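October, past eleven at night

Genivaldo swears his sleep has improved by 30 minutes since he gave up screens after supper. I gave them up too and have spent four nights staring at the ceiling over Nesudport. The book he lent me cost him 400 and says the same thing in every chapter - dim the lamps, breathe, trust your body. Mine has not earned it.

I don't believe in the lavender oil either, though I put it on the pillow. It smells like my aunt's closet. The only lavender I have any faith in is the color, as in the pale beads of the bracelet over the bedspread, and even that won't put me under. Tomorrow, coffee at noon and no later. 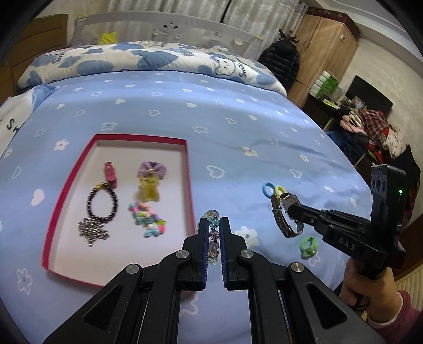
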